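Treatment room check, Perkham salon
Checked by Thịnh Tiêu, June. Seen by Lộc Hoàng.

1. Wax heaters
Two heaters in use, both Ekton. Thermostats tested, lids fit. Flex on the second heater is stiff near the plug — replace before next check.
Result: Pass with comment

2. Wax pots and spatulas
No double dipping. Used spatulas go straight in the lined bin. Pots labelled with the date opened, except one in the back cupboard, now thrown away.
Result: Pass

3. Worktops and covers
Covers to be wiped between clients and changed if torn. Look along the joins, where wax residue collects.
Result: Pass 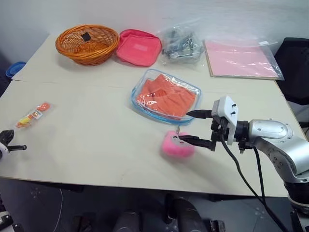
Table with basket and pink pouch at the wall side.

4. Couch
Rated to 44 stone on the maker's plate, which is hard to read and should be copied on to the record card. Height lock holds. Paper roll in place.
Result: Pass

5. Patch test records
Read 40 cards. Two had no signature from the client. Both clients to be asked to sign at their next visit, and no waxing until they have. Staff reminded that a new test is needed if the wax brand changes.
Result: Fail — recheck

6. Aftercare and first aid
Cooling gel in date. Burns dressings low, order from Flisgate. Eye wash bottle is the 900 ml size and sealed.
Result: Pass with comment

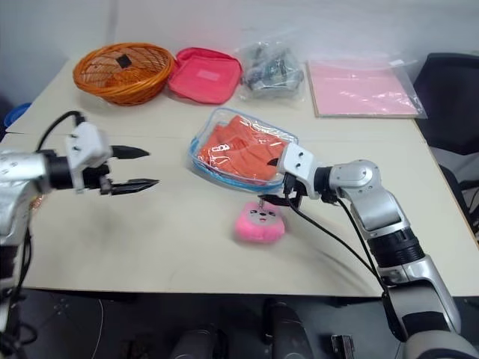 FLOOR, POWER AND EXITS

7. Walkways
Keep clear to the door at all times. Mat by the basin curls at one corner and needs taping down or replacing.
Result: Pass with comment

8. Sockets
No scorch marks. Taheri extension lead in room 2 is not to be used for heaters. Plug them into the wall.
Result: Pass

9. Fire exit
Opens freely. Sign lit.
Result: Pass

Actions: item 5 to Lộc, items 1, 6 and 7 to Thịnh. Card for item 4 to be filled in by whoever opens up.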